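Stallgate Night Market: Traders' Questions

Most of what people ring us about is on this page. The rest is usually parking, so that's on this page too.

How do I get a pitch?
Fill in the form and send it back with a copy of your insurance. Sakda Petchrat reads every one, in the order they arrive, with a cup of tea and no sense of urgency. Expect to hear within 18 days. Ringing on day three to ask if he has got to yours yet does not move it up the pile.

What does it cost?
A standard pitch is £49 a night. A corner pitch is £30 more, and yes, people do pay it, mostly people who have once been stuck between two doughnut stalls.

Can I choose who I'm next to?
You may ask. We try to keep hot food away from knitwear and everybody away from the bagpipe man.

When can I set up?
The gates on Kakach Street open at 3pm. Vans must be off the market floor by 4.30pm. "Just unloading" is not a vehicle category.

Where do I park?
In the Chaimongkol Yard, behind the old bus depot. The gate code is 1326 on market nights only, and we change it when it turns up on the internet. Traders have been known to park outside the fire station. The fire station has views on this.

Is there power?
Each pitch has one socket. It will run a string of lights and a card reader, or a small fridge. It will not run a fryer, whatever the man who sold you the fryer said. If you need more, tick the box on the form and Theerawat Noiphan will be in touch about a bigger supply. Please don't bring your own generator. We can hear it.

What happens if it rains?
We trade. If the wind is too strong for gazebos we close, and you get your fee back or a credit, whichever you prefer. Drizzle in August is not strong wind.

Can I sell anything I like?
No live animals, no fireworks, no vapes, and no more scented candles until the present candle situation has eased. Second-hand goods are welcome if they are clean and you can say what they are.
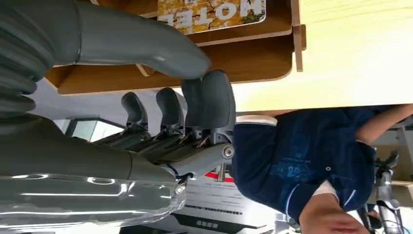
Grey hand, thumb and fingers.

Do you have a lost property box?
Yes, in the office by the Gresov Arch. Most of it is single gloves and tent pegs. We keep things for a month and then they go to the charity shop, where you may buy them back.

May I pack up early if it's quiet?
No. Half-empty rows put customers off, and it always picks up after you've gone. Trading ends at 10pm.

How do I cancel?
By email, before noon the day before. After that we keep the fee. A message shouted to Theerawat across the car park doesn't count, though he will wave back.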